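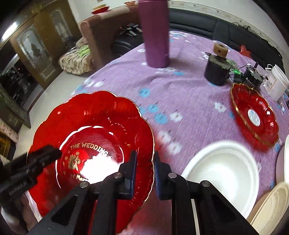

Rorport, 2020-11-10

Stasgate workshop, decorating room. Entry concerns the small kiln, the liquid gold, and the abrasive supply.

The small kiln was returned to service this morning following replacement of the lower element. The supply was measured at 230 volts at the isolator before the cover was refitted, and the connection block was tightened again after the first warm cycle. The old element is retained on the shelf beneath the bench, labeled, until the supplier confirms that the part number on file is the correct one. The catalog and the plate on the kiln do not agree on this point.

The first cycle was run empty with the vents open. The controller was set to climb at 100 degrees per hour and followed the line closely up to the first hold, after which the chamber lagged. The lag was present before the repair and is therefore not attributed to the new element. The door seal on the hinge side is the more likely source. It has flattened along its lower half, and a strip of paper closed in the door at that point can be withdrawn without resistance. A replacement seal has been requested.

The second cycle carried the test strips, clear glass only, banded in the Kornberg gold and the Byun gold side by side. Both were applied from the same brush, cleaned between the two. The vents were left open until the smell of the medium had gone, and were then closed for the remainder of the climb. The hold at top temperature was 14 minutes, as in the standing schedule.

Results on the strips after cooling:
Kornberg – bright, even, slight purple cast where the band was thin.
Byun – bright at the center of the band, dull at both edges. Rubs off at the edge with a dry cloth.

The dull edge is consistent with thinner having crept ahead of the gold during application. It is also consistent with underfiring, and the two cannot be separated on the present evidence. The Byun strips are to be repeated with the medium undiluted and no other change. Colleagues are asked not to alter the schedule in the meantime. The thin line is where this fault will matter most: on a scalloped red plate of the wedding pattern, the gold follows every turn of the rim, and any creep would show along the whole length.

Edge grinding was suspended in the afternoon. The 1000 grit belts delivered last week shed at the joint, leaving a drag mark on the glass. The remaining belts from the previous delivery are to be kept for finishing work. Coarser belts are unaffected.

The banding wheel was oiled and its head re-centered. It still runs slightly high on one side – acceptable for wide bands, poor for fine ones. The bearing is original and should be included in the January order, together with brush cleaner and kiln wash.

The cooling log for the second cycle is filed with the strips. The door was not opened until the chamber had reached room temperature. The kiln is left isolated at the wall overnight, and the repeat firing may be loaded once the new bands are dry.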